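Tetcombe
Home
What we do
About us
Work with us
Contact

About us

We collect demonstrations for robot learning. That's the whole business. A lab or a product team tells us what their model needs to see, we set up the table, drive the arm and send back clean, labeled episodes.

Started in the back half of a print shop in Medina. Now 6 people, two rooms, more pegboard than we'd like to admit.

How it works

Every job starts with a task sheet. One line per instruction, plain words, the way a person would say it. "Push the star next to the heart." "Move the green ones apart." Operator reads it, does it by teleop, hits save. Next line.

A normal shift is 28 episodes per operator, then a break, then swap stations. Tired hands make bad data and you can see it in the paths. We throw out anything with a stall in the middle unless the client asks for recoverys, in which case we keep those and tag them seperately.

Second person checks every episode before it ships. If the words and the motion don't match, it gets relabeled or binned. No third pile.

What we're working on

Tabletop pushing, mostly. Longest running set is called Grultport: colored blocks, one rod, no grasping. 161 instructions on the sheet as of May and clients keep sending more. The blocks get scattered again between episodes so the model doesn't learn our habits.

Storkia is the newer one. Drawers and lids. Slower going, 93 instructions so far, ask us again in a few months.

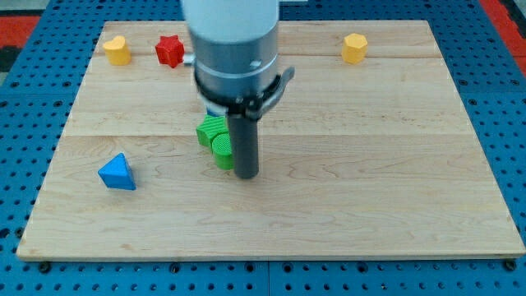

Pushing station, Grultport set. Rod tool next to the two green blocks.

Who we are

Aarti Dhillon runs the floor and writes most of the task sheets. Quotes and scheduling go through her too, so if an email takes a day, she's probably at a station.

Operators are part time and paid by the hour, never by the episode. Training takes a week. No robotics background needed, patience is.

Visits

Thursday afternoons, by appointment. Ring the side bell, front door is the print shop. Closed shoes please.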